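Filed under: Hardware > Storage > Cases and Mounting

**Drive caddy won't seat fully, Mastalside tower**

sipos_bay9
I have an ex-office Mastalside tower with the tool-free blue plastic caddies. I'm replacing the 3.5 inch drive. The new drive clips into the caddy, but the caddy stops 9 mm short of the latch. The old drive in the same caddy goes home without trouble. Both are standard height. What am I missing?

kettlewire
Check the side pins. Those caddies flex outward when the pins miss the holes, and the rails then bind in the cage. Put a straightedge along the rim. If it bows, reseat the drive.

sipos_bay9
Straightedge shows no bow. All pins are in.

Rinevholm
Which way is the circuit board facing? On mine the cage has a stamped lip on one side. If the caddy goes in flipped, it travels most of the way and then hits the lip.

kettlewire
It can't go in flipped. The rails are keyed.

Rinevholm
The rails are keyed on the later cage. The earlier one isn't. I have one of each on the bench.

sipos_bay9
Earlier cage, then, because mine accepts it both ways. I tried both and it stops at the same point. Could it be the cable? I left the power and data leads plugged into the drive while sliding it in.

aso_490
Leave them off. The leads fold up behind the drive and take the space you're short of. Order that works for me:

1. Power off, cord out, hold the button down for 30 seconds.
2. Pull both leads clear and park them over the side of the case.
3. Tilt the caddy to get it past the case rail, then level it at the cage mouth.
4. Push on the rim only. Keep pressure off the circuit board.
5. Connect data first, then power.

Step 3 is where people scrape the board. Angle for reference, green side out:
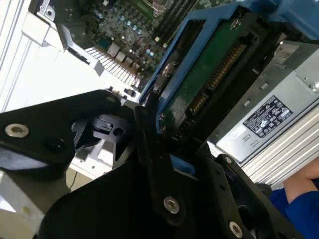

kettlewire
I disagree on step 5. Power first. The power plug is the stiffer of the two, and if you fit it second you end up levering against the data connector. I've cracked one that way.

aso_490
Only if you wiggle it. Straight push, no load on the neighbor.

Rinevholm
Either order is fine with straight plugs. With a right-angle data plug, power goes first or you can't reach it.

sipos_bay9
Took the leads off and it latched on the first try. The data plug is right-angle, so I did power first. Drive shows up in setup. There's still a slight rattle at the front of the cage.

kettlewire
Felt strip along the bottom rail, thin stuff. Foam goes gummy.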